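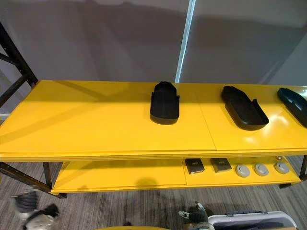 What an Open Day Should Show

Trenov opened its robot workshop to the public one morning in April, and 300 people signed up. I went because I have been to a lot of these events and have come home from most of them knowing nothing new. The usual plan is a short film, a robot that waves, and a table of free pens.

Trenov did it differently. There was no film. Visitors came in small groups, stood behind a line of tape, and watched a robot with two arms move parts between a yellow shelf and a bin on the floor. The parts were ordinary. There were black trays shaped like shoe insoles, some round discs and some small dark cubes. My group stood there for 17 minutes, and for much of that time very little happened.

I think this was the right choice, and I think more companies should make it.

A robot that dances tells you that somebody programmed a dance. A robot working at a shelf tells you what it can and can't do with its fingers. You notice how it comes at a tray. You notice that the hand is big compared with the gaps it has to get into, and that the arm is always in danger of hiding the thing it is reaching for. I had never thought about that before, and I have read plenty about robots.

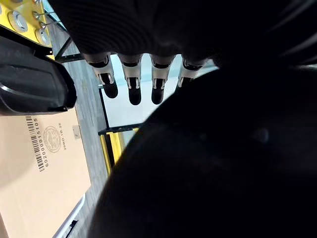 Slow is fine

The common complaint on the way out was speed. People said a teenager could have cleared the shelf before the robot had lined up its first move. That is true, and I don't see why it should bother anyone. A new worker is slow too. What I want to know about a machine is whether it can do the job again tomorrow when the tray has been put down at a different angle, and a fast demonstration with everything bolted in place won't tell me.

It also helped that the staff didn't talk over it. Agata Vitale, who ran our group, answered questions when they came and otherwise kept quiet. When a grasp went wrong she said so and let the robot try again. I trusted her more after that.

Metal parts were a lesson of their own. A shiny steel piece throws back light from every side, and the metal around it does the same. I had assumed that a bright, clean part would be the easy one for a camera to find – Vitale said it was often harder than a dull black tray.
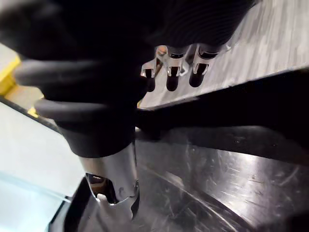 Nisha Singhal thought I was being too generous. Most visitors, she told me over lunch, don't know what they are looking at, and a company that leaves them to work it out is being lazy. She would have liked a printed sheet saying what the robot was trying to do and how often it managed it.

She has a point about the sheet. A success rate on a piece of paper would have cost Trenov nothing, and the lack of one is my main criticism of the day. If you are willing to let the public see failures, you should be willing to write down how many there are. I asked for the number and was told it changes from week to week. Then print this week's.

I would also drop the talk at the end, where we heard that robots like this will be in every warehouse soon. Nothing on the floor supported it. What we had been watching was a pair of hands over a carpet, with a shelf on one side and a bin set on a cardboard box, and that was interesting enough without a forecast attached.

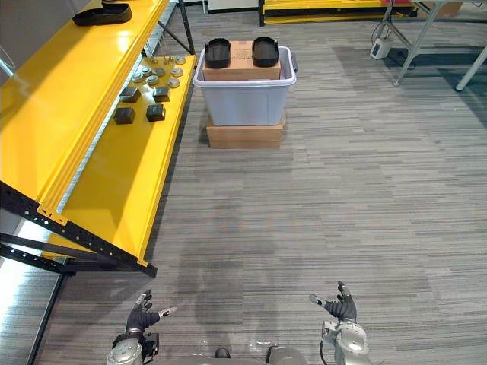
Abdelkrim Samir wrote to me afterward to say the forecast was the only part he remembered, and that people with warehouse jobs have every reason to want one. If the company has a view on how many of those jobs will go, he said, it should say so in public and take the questions.

I agree that they should take the questions. I would want a separate meeting for it, with the people who buy the machines in the room as well as the people who build them. The workshop staff can tell you how a finger closes on a tray. They don't decide who gets laid off, and it isn't fair to make them stand there and answer for it.

Trenov plans another open day in the fall. I have put my name down and asked again about the sheet.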